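Celina Sowa
@celinasowa

Thread on sorting a mixed snack box by date, wrapper and melting point. I have run the snack table for three birthday parties since January and the leftovers always end up in one box. This is the method I settled on. Long.

Celina Sowa
@celinasowa

Scope: individually wrapped shelf-stable items only. Chips, wafers, hard candy, chocolate, fruit jelly, crackers. Cake is a separate problem and I will not cover it.

Celina Sowa
@celinasowa

Step one is emptying the box completely. I used to skip this and rummage. Rummaging moves the small items to the bottom and the puffed bags to the top, and you stop seeing anything under the bags. Tip everything out onto a flat surface, box to the side.

Celina Sowa
@celinasowa

Step two, pull out everything that is not food. Party boxes collect hardware: candle holders, game pieces, loose batteries, balloon clips. These go in a zip bag with the name of the game or set written on it, if you know it. If you don't, write the month.

Celina Sowa
@celinasowa

Step three, read dates. There are two things printed on most packages and people mix them up constantly. One is a production date. The other is a best-by date. Plenty of imported snacks print only the first and give shelf life elsewhere on the back, in months or days.

Celina Sowa
@celinasowa

So a row of digits starting with a year does not tell you when to throw the thing out. You need to know which date it is. Check the back panel for the words. If you can't read the language, a phone translation app handles it in good light on a matte wrapper. Glossy wrappers need tilting.

Celina Sowa
@celinasowa

Formats I run into: year-month-day with no separators, day-month-year with dots, month-day-year with slashes, and month plus year only. The first one sorts correctly as a plain number. I wish all of them did.

Celina Sowa
@celinasowa

I convert everything to the first format and write it on a strip of masking tape. Tape goes on the flat face, never across the seal. Donal Rafferty put tape across the seals on a full batch last spring and half of them tore open down the middle when the kids pulled.

Celina Sowa
@celinasowa

Step four, sort by melting point. In practice this means two groups, chocolate and everything else. Chocolate goes in the coolest part of the box, low down and away from the side that faces a window or radiator. Coated wafers count as chocolate. Cocoa-flavored cookies with no coating do not.

Celina Sowa
@celinasowa

The flavor name on the front is not enough to decide this. "Chocolate flavor" can be a solid, a filling, a coating or a powder. Squeeze lightly. A solid is obvious. A filled biscuit has a bit of give and then a hard stop.

Celina Sowa
@celinasowa

Step five, crush order. Heavy and flat on the bottom, rigid next, puffed on top. If an item is both chocolate and puffed, it goes by crush order and the box gets moved somewhere cooler.

Celina Sowa
@celinasowa

On containers. I have tried a Boditz lidded tub, a Valthorpe wire basket and plain cardboard. The tub is airtight and holds heat. The basket snags the serrated ends of wrappers. Cardboard wins for anything under a month.

Celina Sowa
@celinasowa

Cardboard details: straight walls, a lid or back panel that stands up by itself, light-colored inside so dark wrappers show. Shallow is better than deep. If your forearm goes in past the wrist the box is too deep for small candy.

Celina Sowa
@celinasowa

Kazimiera Chmielewska asked whether I line the box. No. Tissue paper hides the small stuff, and small stuff is what expires unnoticed. If you want it to look nice for guests, decorate the outside.

Celina Sowa
@celinasowa

Inventory. I keep a spreadsheet, one row per item type, columns for date, date kind, group, allergens, remaining. Running total since I started is 2,483 pieces logged in, 454 of them chocolate or chocolate coated. 72 went in the trash. Most of the 72 were crushed. Only 2 were past date.

Celina Sowa
@celinasowa

Reading that back, crush order matters a lot more than dates for my household. I still do dates first, because the package is already in my hand and already flat.

Celina Sowa
@celinasowa

Birthday table, chocolate snack and its date band.

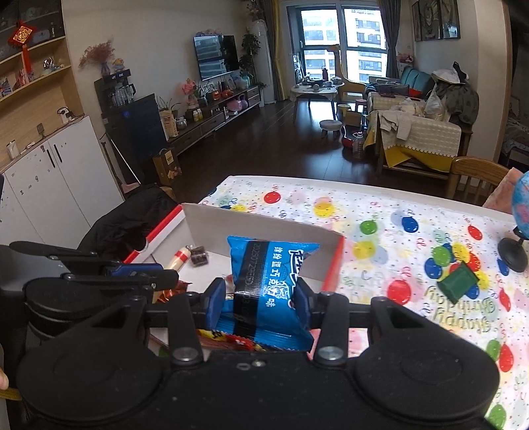
Vol. 2, No. 4

Celina Sowa
@celinasowa

The digits on the blue one begin 20250728. Year, month, day, no separators, on the dark band across the middle. The side text is Chinese, 纯粹浓巧克力味, so chocolate flavor, rich. The front band alone doesn't say whether that is production or best-by, so this one gets turned over before it gets tape.

Celina Sowa
@celinasowa

Same box has a small wooden stick with red stripes in with the food, which looks like a skittle. Step two. Out it comes and into a zip bag.

Celina Sowa
@celinasowa

The dark brown cube next to it looks like a wrapped chocolate. Small cubes are the worst shape for this system. They slide into corners, they take tape badly, and the date, if there is one, is usually on a fold. I put all cubes in one cup inside the box and tape the cup.

Celina Sowa
@celinasowa

A white box with a back wall that stands up is the type I meant earlier. You can prop an index card against the wall with the groups written on it. Use pencil. The groups change.

Celina Sowa
@celinasowa

Tablecloth note. A printed party cloth is a poor sorting surface if the print is the same colors as the wrappers. Red, yellow, green and blue balloons are more or less the candy palette. I put down a plain tray or a sheet of baking paper for the sort and take it away afterward.

Celina Sowa
@celinasowa

Eustaquio Cisneros replied to say he sorts by color and finds it faster. For finding one particular brand, sure. For dates it does nothing, as manufacturers use the same blue for milk flavor, sea salt, and in this case chocolate.

Celina Sowa
@celinasowa

Allergens, briefly. Items with nuts go in a closed bag inside the box, labeled on both sides. If the wrapper can't be read by anyone in the house and the app gives a garbled ingredient list, treat it as containing nuts, milk and wheat, and don't hand it to someone else's kid.

Celina Sowa
@celinasowa

Do not decant. Once a piece leaves its outer bag, it may lose its only ingredient list. If you have to throw the outer bag away, cut the panel out and tape it inside the lid. My lid has nine panels on it right now.

Celina Sowa
@celinasowa

Zuzanna Pietrzak wants to know what happens to pieces with no date at all. They get the month I received them plus three, in pencil, and go to the front. Arbitrary, but it moves them along. Hard candy gets plus six.

Celina Sowa
@celinasowa

Refrigeration: I don't, for chocolate. It picks up moisture when it comes back out and the surface goes dull and gray. Safe to eat, looks bad, kids refuse it. A cupboard on an inside wall does the job here for most of the year.

Celina Sowa
@celinasowa

Tape brand, since two people asked. Domański, the narrow beige one. It peels off foil without lifting the print. The Jondano tape in the same width is stickier and took the date with it twice, which defeats the purpose.

Celina Sowa
@celinasowa

Time required for a full shoebox, one person, unfamiliar wrappers: under an hour. Familiar wrappers: 20 minutes. Second pass a month later goes faster again, as everything is already taped.

Celina Sowa
@celinasowa

Correction to the crush order post. Jelly cups go with rigid, not with heavy and flat. The lids are the weak point and anything stacked on them will pop one eventually. Wipe the box out with a damp cloth and let it dry if that happens. With cardboard, replace it.

Celina Sowa
@celinasowa

Spreadsheet template is going up this evening. It has a column for date format that you can hide if all your snacks come from one country.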